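Orçamento para célula com dois braços, por onde começar?

fotis_tsoukalas
14 Set 2019
Pessoal, preciso de fechar a lista de compras até ao fim do mês e estou meio perdido. A ideia é uma célula de bancada com dois braços pequenos, para manipular pecinhas leves e passá-las de uma garra para a outra. Os braços já estão escolhidos (vão ser os Flinder), o que me falta é tudo o resto: base, calhas, cabos, paredes. Tenho quase 1000 euros para isso e não sei se chega.

marcenaria_e_bits
Chega, mas depende muito da estrutura! Na nossa, aqui em Arkville, o tampo de madeira clara foi das coisas mais baratas, e o que pesou foi a calha da frente onde aparafusam as bases. Não poupes aí, a sério.
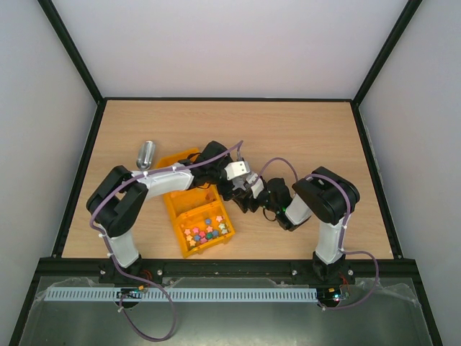
Outra coisa que me escapou na primeira encomenda foi a cablagem. Comprei cabo à justa e tive de pedir mais em agosto, com portes outra vez (57 euros, ainda me dói). Deixa folga para o braço esticar todo, e põe na lista abraçadeiras e calha ranhurada.

ritinha_cnc
Discordo da parte da calha. Montei uma igual com perfil simples da Corholm e nunca tive problemas. Com braços leves, gastar mais nisso é deitar dinheiro fora.

marcenaria_e_bits
Com um braço só, concordo contigo. Com dois a encontrarem-se no meio da mesa, qualquer desalinhamento de uma base nota-se logo na outra garra... eu andei 11 dias a calibrar por causa disso.

ritinha_cnc
Pronto, com dois não experimentei. Mas mantenho que dá para fazer mais barato :)

fotis_tsoukalas
Obrigado aos dois! E as paredes brancas, vale a pena? O comercial da Dimitriou quer vender-me a caixa completa e achei caríssimo.

marcenaria_e_bits
As paredes valem, a caixa deles não sei. Pede as placas cortadas à medida e monta tu. Eu guardava era uns 30% do orçamento para dedos de garra de reserva e parafusaria, vais precisar.

ritinha_cnc
30% é um exagero, mas guarda alguma coisa, sim. E pergunta o prazo de entrega antes de pagares!

fotis_tsoukalas
Vou refazer a folha de cálculo com a calha mais robusta e sem a caixa. Se sobrar dinheiro, peço logo o cabo a dobrar. Depois ponho aqui a lista final para darem uma vista de olhos.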